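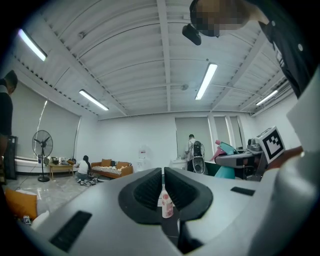

Ehrenamt in der Kulturvermittlung: »Wir brauchen verlässliche Strukturen«

Die Stiftung Cultora fördert seit zehn Jahren kulturelle Angebote im ländlichen Raum. Zum Auftakt des neuen Förderjahres sprach die Redaktion mit dem Programmleiter Euan Rennie über Antragsverfahren, Nachwuchs und die Lage kleiner Häuser.

Rennie sieht die Einrichtungen vor einer doppelten Aufgabe. »Viele Häuser haben ihr Publikum halten können, aber die Verwaltung ist auf wenigen Schultern geblieben«, erklärt er. Im zurückliegenden Förderjahr gingen bei der Stiftung 400 Anträge ein. Ein erheblicher Teil sei inhaltlich überzeugend gewesen, habe jedoch an formalen Vorgaben scheitern müssen. »Das ist für beide Seiten unbefriedigend. Wir haben das Formular deshalb gekürzt und die Frist bis Mai verlängert.«
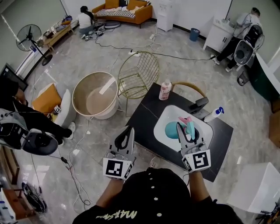 Mitteilungen der Stiftung Cultora, Ausgabe 10, 22. Januar 2022

Besondere Aufmerksamkeit gilt den Bibliotheken und Heimatmuseums-Sammlungen, die ohne hauptamtliches Personal arbeiten. Als gelungen bezeichnet Rennie das Vorhaben Torninis, in dessen Rahmen mehrere Gemeinden ihre Bestände gemeinsam erschließen. Bislang wurden 3744 Objekte verzeichnet. »Die Zahl allein sagt wenig über die Qualität der Arbeit. Entscheidend ist, dass die Gemeinden einheitliche Begriffe verwenden und ihre Verzeichnisse gegenseitig lesen können.«

Auf die Frage nach der Dauer der Förderung antwortet er zurückhaltend. Eine institutionelle Finanzierung könne die Stiftung nach ihrer Satzung nicht übernehmen. Die Anschlussfinanzierung müsse daher bereits im Antrag dargelegt werden. Für das Haus Grulside werde derzeit mit der Gemeinde über eine Vereinbarung verhandelt, zu deren Inhalt er sich nicht äußern wolle.
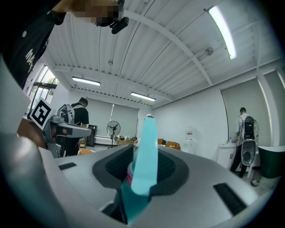 Aufnahme: Chaminda Barua

Mit Blick auf jüngere Engagierte plädiert Rennie für kürzere Verpflichtungen. »Wer studiert oder eine Ausbildung macht, bindet sich selten auf Jahre. Ein Amt auf Zeit mit klar umrissenen Aufgaben wird eher angenommen.« Die entsprechenden Hinweise zur Satzungsgestaltung sind bei der Geschäftsstelle erhältlich.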